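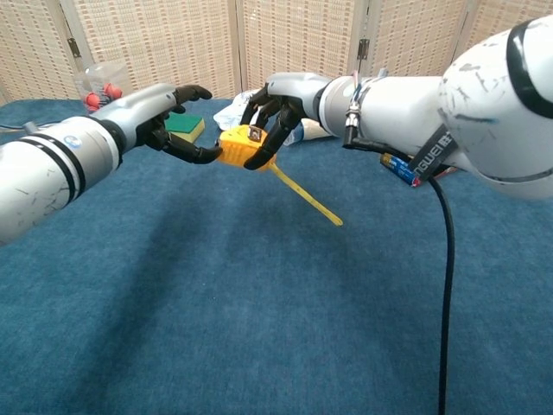
By the Pladby press office
Issued in April, for immediate release

Pladby has finished the first part of a trial comparing multi-fingered robotic hands for light handling work. The hands were tried in pairs on a two-arm setup, using household goods and small tools placed on a carpeted table.

Four hands were entered, two from Filleo and two from Gyamfi. Each was run through the same 14 tasks under the Lamia controller, with no change to the arm settings between hands. The full set came to 1303 attempts. Pladby has kept the log of every attempt, including those stopped by the operator.

The tasks were chosen from requests sent in by customers who pack mixed orders. One of the two-handed tasks uses a tape measure, with a hand on each side of the yellow case and the blade out. Other tasks use a kitchen sponge, a clear plastic container and goods in soft wrappers. Items that lie flat or change shape when squeezed were given more attempts than rigid ones.

Each attempt was scored on three points: whether the fingers closed on the item, whether the item stayed in the hand for the length of the move, and whether it was set down inside the marked area. Damage to packaging was noted separately and does not count toward the score.

The table covering was kept the same for every run. Earlier tests at Pladby were done on a bare steel top, and the results from those tests should not be compared with the new ones. Fingertips catch differently on carpet, and small items slide less.

Small packaged goods made up 168 of the attempts. These were one-handed picks, made from above with the fingers curled down over the item and the other hand held open and clear of the work.

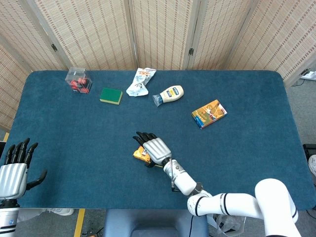

Next steps

The second part of the trial will repeat the 14 tasks with a different wrist camera and a slower closing speed. Filleo and Gyamfi have both agreed to supply replacement fingers so that wear can be checked at the end. No changes to the Lamia software are planned before then.

Pladby will publish the scores for all four hands together once both parts are complete. Partial results will not be released. Companies that want to suggest an item for the second part can send a sample to the Pladby test office, along with its weight and outside measurements. Samples are not returned.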